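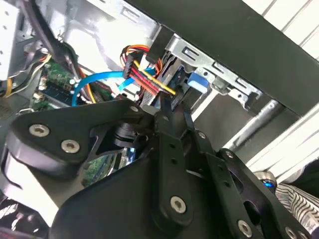 So how long should a desktop computer last before you give up on it? Longer than the store wants you to think – mine is pushing its second decade and still does my taxes.

I bought it at a yard sale in Flarkatham for $55, and last September it started shutting itself off mid-email. The chain place wanted $200 just to look. I took it to the Thursday repair night in Hurnach instead (free coffee, bring your own screwdriver!) and came home with a used power supply that cost me $30. I've spent more on printer ink.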